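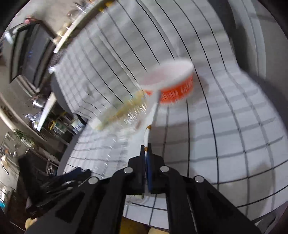

2 Oct 2025

I bought the white tablecloth with the black and grey grid in August, the week after I moved the table from the wall to the middle of the kitchen. It cost more than I wanted to spend on a tablecloth. I had been using an old flowered one of my mother's, and it was too short on one end because the table has a leaf that I never take out.

The grid has been more useful than I expected. When I set places I line the bowls up on the lines, and the table looks straight even if the chairs aren't. It also shows you fast which way the cloth has slid. Mine slides toward the window. I tried clips on the corners and took them off again after I caught my sleeve on one while carrying soup.

The downside is the white. Paprika is the worst of it. I cook with a lot of paprika, and Krisztina cooks with more. She came for a weekend last month and left an orange ring next to her plate that took me three tries to get out. What worked in the end was dish soap rubbed in dry, left for an hour, then cold water, then the regular wash. Hot water first sets it. I did that to a dish towel once and it is still orange.

I have also changed how I eat lunch. Through the summer I was eating at the counter, standing up, out of whatever I had cooked in. Jolán Kocsis, who I share an office with two days a week, told me she had started sitting down at a laid table even when she was alone, and that she ate less and noticed it more. I don't know about eating less. I do sit down now. I get out a bowl and one utensil, and if there is something in a packet I open it at the table so I'm not getting up again.

The bowls with the red-orange outside are the ones I reach for most. White inside, white rim, lettering around the outer wall. They're small, so they don't work for a real dinner, but for lunch or a snack they are the right size. They stack badly. If I put more than three on top of each other the top one leans, and the shelf they're on isn't deep enough for two stacks. Two of them live on top of the microwave for that reason.

I did a clear-out of the dish cupboard when the table moved, and this is what I kept for everyday use:

- the small red-orange bowls
- four dinner plates, plain white
- the deep soup plates from Barnabás
- two serving dishes, one with a lid
- the glass pitcher

Everything else went into a box for Bianka, who is moving into her first apartment and owns one fork. She took the box and asked if I had any pans. I gave her the one with the loose handle and told her to tighten it every few weeks. I also gave her the flowered tablecloth. Her table is shorter than mine, so it reaches both ends.

The utensil drawer took longer than the cupboard. I had things in there I hadn't touched since I moved in: a melon baller, a set of corn holders with one missing, 39 takeout chopsticks still in paper. I counted the chopsticks because I wanted to know how bad it was. I kept the utensils that feel light in the hand and don't scratch the bowls. The heavy metal ones get used for serving.

If you are thinking of getting a light-colored cloth for a kitchen table that sees daily use, a few practical notes. Get it a bit longer than you think, because mine shrank in the first wash, maybe an inch on each side. Shake it outside every evening. Crumbs get pressed into the weave if you lean your arms on it. I iron it only when someone is coming over. A folded towel goes under anything straight off the stove.

Packets are the other thing. Snacks, dried fruit, half-used bags of noodles. They used to pile up at the window end of the table and stay there for days. I put a basket on the chair I don't use, and whatever is still on the cloth after a meal goes into it. On Sundays I empty the basket back into the pantry. It usually has more in it than I thought I'd eaten from.

Next is the chairs. Two of the seats need new covers, and I have 200 dollars set aside for that. Barnabás says he can show me how to do it with a staple gun. I have fabric samples taped to the fridge, one dark grey and one dark green, and so far I am leaning toward the grey.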